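Zalham T3 bench table: review after one winter

We bought the T3 in February to replace two folding tables. The supplier, Semple, delivered it flat in 3 cartons. Assembly took two people one afternoon; the instructions are clear apart from the page on the leveling feet, where the left and right parts are swapped.

Frame stiffness is good. With the feet locked, I could not get the top to rock by leaning on a corner. Raised to its upper setting it sways a little end to end – acceptable for writing, less so for soldering under a magnifier. A cross brace is sold separately and should be in the box.

The surface comes in gray or white. Both are in use here.
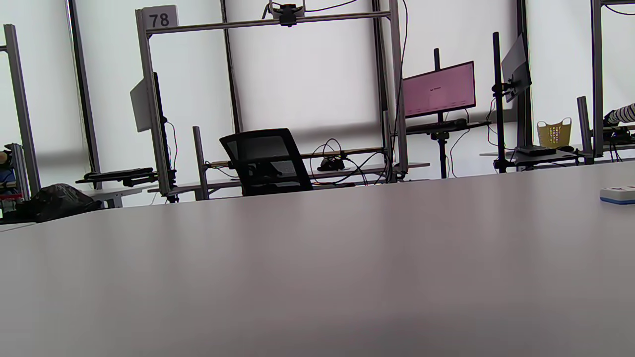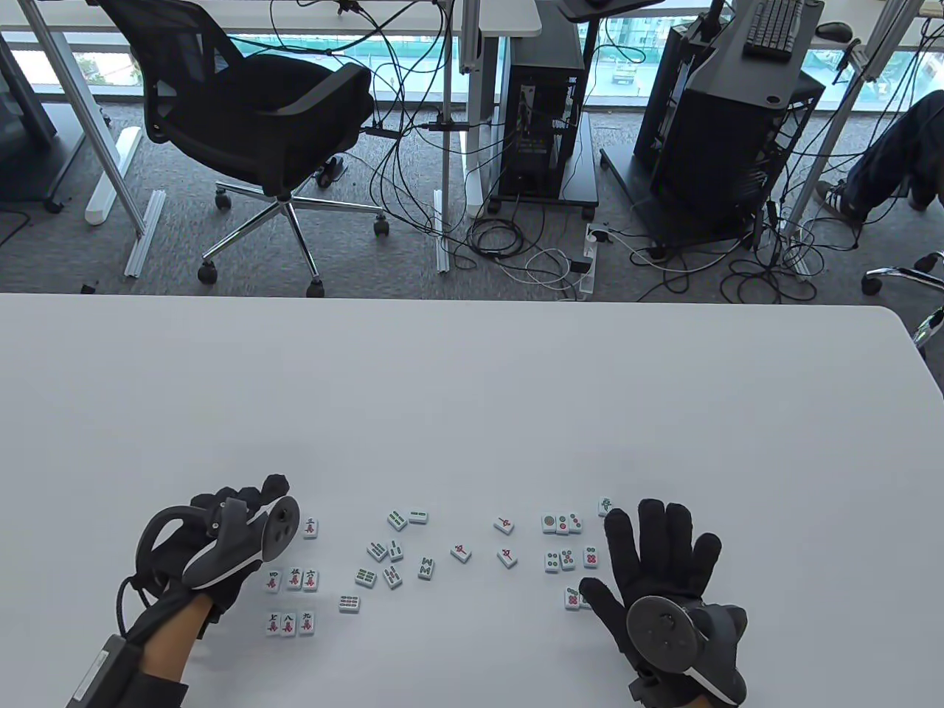
Finish is a matter of lighting. Gray is easier on the eyes under a window and hides pencil marks. White makes small dropped screws easier to find but shows every coffee ring. Isopropyl alcohol removed marker from both without dulling them. Archie Cairns left a hot mug on the white one over lunch on Monday and there is no mark.

The cable tray is the weak point. It holds 5 plugs at most, and the clips loosen once a heavy adapter hangs from them. I replaced ours with a steel Arkach tray, which needed new pilot holes.

Height adjustment is by pin, in 15 steps. Slow, but there is no motor to fail.

Rating: 3 out of 5. I would buy the frame again and skip the tray.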